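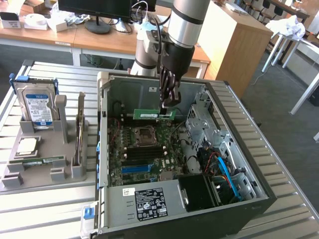

黑色夹爪捏着一条绿色内存条,停在主板上方

买一台机器人要花多少钱?先把购物清单列出来!
2018年6月17日

每次有小朋友来我们Ondley的工作室参观,第一个问题差不多都一样:“这个机械臂多少钱?”我以前老老实实报一个数,大家“哇”一声,就去看别的了。后来我学聪明了,我会反过来问:你问的是手臂的价钱,还是让它能干活的价钱?这两个数差得可远了!

想想你养一只仓鼠。仓鼠本身也许不贵,可是笼子呢?木屑呢?跑轮、水壶、粮食,还有它生病时看医生的钱呢?把这些全加起来,才是“养一只仓鼠”的价钱。机器人也是这样(不过它不吃瓜子)。

所以今天我想带你做一件有点像大人的事:列一张设备预算表。预算就是花钱之前先写下来的计划,写清楚要买什么、什么时候买、一共准备花多少。

第一步,先说清楚要它干什么

我们想让机械臂学着往台式电脑里装零件。你看电脑机箱侧躺着,里面露出深绿色的主板,中间那个带金属框的方形位置叫处理器插座,现在还空着。内存条要插进又窄又长的插槽里,对得不准就插不进去。你可以自己试试把一把尺子竖着塞进一条细细的缝里,手稍微一歪就卡住了,对吧?

任务定下来,该买什么就慢慢清楚了。要是我们想让它搬西瓜,就得挑力气大的手臂和大大的夹爪;现在要捏的是薄薄的小卡片,那就得挑动作细、手指也细的。我见过有人先买了手臂,再想它能做什么,最后那台手臂在角落里盖着布睡了很久,好可惜。

第二步,把“手”和“手臂”分开算

很多小朋友以为机器人是一整个买回来的,像遥控车那样,装上电池就能跑。工业用的手臂常常不带手!末端是一个光光的接口,你想让它抓东西,就再买夹爪;想让它拧螺丝,就换成螺丝刀头。我们写预算的时候,手臂占一行,夹爪占一行,中间的转接件再占一行。转接件很小,特别容易忘。我就忘过,夹爪寄到了,却装不上去,只好又等了好几天。

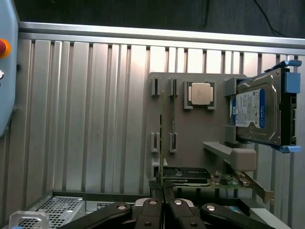 Jirnemier工作室 · 少年机器人小组

换到夹爪这边来看,又是另一番样子了。两根黑手指夹着一张竖起来的绿色电路卡,后面灰色的板子上装着处理器、硬盘,还有一张横放的显卡。这块板子是模仿主板做的练习板,上面也有像内存插槽卡扣那样的小夹子。

练习板在我的表里叫“练习道具”。你学骑车的时候也许用过辅助轮,练习道具就有点那个意思。先在道具上练,练熟了再去碰贵的东西,能省下不少修理费。

左边那个红色的按钮你找到了吗?它外面有一圈橙黄色,是急停按钮。机器人要是动得不对劲,人一拍下去,它就得停。买设备的时候,安全用品要写在表格最上面几行,钱不够了也不能从这里砍。我们小组有一条规矩,谁把急停按钮从清单上划掉,谁就去把整间屋子的地扫一遍。到现在还没有人扫过!

第三步,动笔算一算

我们的表格叫Gamage表(是给表格起的名字,听起来是不是很厉害)。大件由工作室出钱,小件归小组自己管,所以我们只需要算小件。去年的小件是这样写的:

打印零件架的材料和其他固定件:478元
旧电脑和练习用的零件:820元
备用金:200元
合计:1498元

你可以拿张纸加一遍,看我有没有算错。

前两行好懂,第三行“备用金”是什么呢?就是先留着不花,等意外来了再用的钱。比如插槽上的小卡扣断了,或者线买短了一截。我小时候去春游,妈妈总在我书包最里面塞一点零钱,说“没事别动它”,那也是备用金。要是到最后都没用上,就留给下一年。

旧电脑为什么要花钱买,不能捡别人不要的吗?能啊,我们也收。可是捡来的机箱大小不一样,插槽的位置也不一样,机器人换一台就得重新对一次位置。练习阶段,我们希望每次用的都是同一种,所以固定买同一个型号,一次买2台,一台用,一台拆零件。
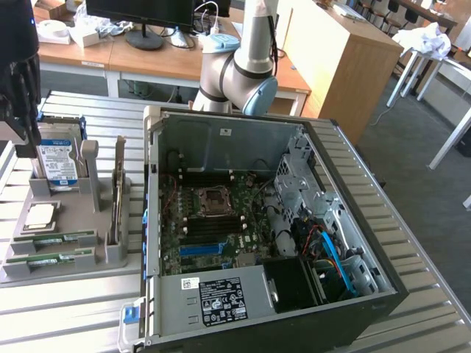
阅读时间:全文读完需要一节课间休息

现在来说说最不起眼的东西,就是电脑旁边那个灰色的架子。它是3D打印出来的,上面有一个一个的槽,硬盘竖着站在后面,处理器躺在中间,两条绿色的内存条并排待在前面各自的凹槽里。

架子有什么好买的呀,放桌上不就行了?我以前也这么想。可是你闭上眼睛,让同学把橡皮随便往桌上一扔,再伸手去拿,是不是要摸好一会儿?要是橡皮每次都放在文具盒的同一个格子里,你闭着眼也能拿到。机械臂也一样,零件老老实实待在固定的位置上,它找起来就轻松多了。花一点点钱做个架子,比买更贵的摄像头划算。

还有那张桌子。桌面是一条一条的铝型材拼的,中间留着缝。这种桌面方便用螺丝把东西固定住,想换位置,松开螺丝挪一挪再拧紧就行。如果你家有那种可以调高低的书架,道理差不多。买桌子的时候要看它结不结实,机械臂甩起来的时候桌子跟着晃,什么都对不准。

第四步,什么时候买

钱够了也不一定要一次全买!我们的顺序是:桌子和安全用品先来,手臂第二批,夹爪和转接件一起下单(这回我记住了),零件架最后打印,因为要等夹爪到了,量好手指有多宽,才知道槽和槽之间要留多大的空。

送货也要时间。卖夹爪的Prendholm公司告诉我们,要等他们做好了才能寄。我们想在九月开学后就用上,那就得往前倒着数日子,从“要用的那天”开始,减去安装的时间,再减去寄送的时间,数到哪天,哪天就是最晚下单的日子。你准备生日会也可以用这个办法,先写下生日那天,再一步一步往回数,蛋糕哪天订,请帖哪天发。

几个小朋友问过我的问题

机器人买回来以后还要花钱吗?
要的。它用电,手指上的垫子会磨薄,线也会老化。我们每个学期都检查一遍,把该换的写进下一张表。

可以租吗?
可以呀!只想试一试的话,租比买合适。但是租的时候要问清楚,弄坏了谁来赔,夹爪包不包括在里面。

买最贵的是不是最好?
我觉得要看你的任务。捏一条内存条,用不着能举起冰箱的手臂,而且力气越大的手臂越重,桌子也要跟着换,一换又是一行钱。

轮到你了

拿一张纸,画三列,第一列写“要买什么”,第二列写“用来做什么”,第三列写“多少钱”。然后挑一个你想让机器人帮忙的活儿,浇花、收积木、给小猫倒猫粮都行。第二列要是写不出来,那一行就先空着,去问问爸爸妈妈或者老师的意见。价钱不知道也没关系,打个问号,下次去商店或者上网的时候再补上。

写好了可以带到小组来,我们把大家的表贴在门口的软木板上,我会用铅笔在旁边写建议。上次有位小朋友给“浇花机器人”写了一行“雨衣”,我到现在还在想该给它买多大号的。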